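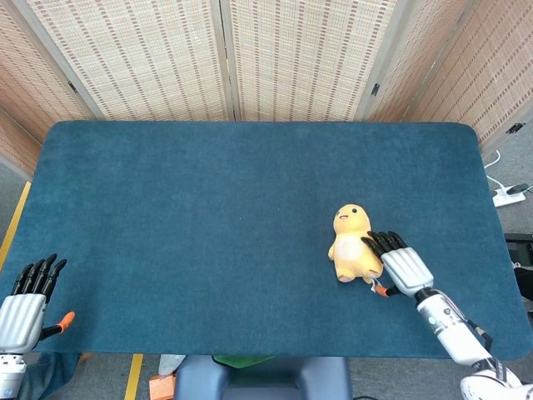

Yellow plush toy on the blue table.

Friday, May 2, 2025
Lavanya Kulkarni

Court forms and filing rules, working notes.

Spent the morning on the rule comparison for the Harju county pilot. Dinesh had the redline of the amended service rule ready and we read it against the old text line by line. The change that matters for us is in the second paragraph. Service through the e-filing system now counts as complete when the notice goes out, where the old rule said when the document was accepted by the clerk. Our deadline calculator in Codis still uses the acceptance time. Have to change that before the next release.

Checked what happens when a filing is rejected and sent back. The amended rule gives two business days to correct and refile and keep the original date. It doesn't say whether the two days run from the rejection notice or from the day the filer opens it. Ravindran reads it as the notice. I agree but want it confirmed. He is going to write to the rules clerk and ask if there is a comment or a practice note.

Page limits: briefs on a contested motion stay at 50 pages with exhibits counted separately. Proposed orders must be a separate document in an editable format. We had that as optional. Changed the form template, saved under the same name in the Jitemden folder, old copy moved to the archive subfolder.

Afternoon, test set. Loaded 500 old docket entries and ran the calculator with both versions of the rule. Most differences were a single day, all from filings made late in the evening and accepted the next morning, as expected. One batch came out with no date at all. Traced it to entries where the clerk typed the time in the notes field and left the time field blank. Not a rule problem. Gervasio says the older entries from that courthouse are all like this and suggested we flag them for a person to look at. Fine with me. Don't want the program guessing a service date.

Holidays: the table still lacks the court closure from last December. Horacio has the order and will add it.

Also went over the affidavit of service form. Box for "by agreement of the parties" needs a line for the date of the agreement. The amended rule asks for it in writing and the form should match. Dinesh wants the agreement attached too. The rule doesn't require that, so I left it off and put a note in the margin of the draft.

To do:
- switch the calculator to notice time, keep old rule for filings before the effective date
- rerun the blank-time batch once flagged
- reply from rules clerk on the correction period (Ravindran)
- ask Horacio who signs off on the Brulura forms now

Left the redline on the shared drive, marked draft.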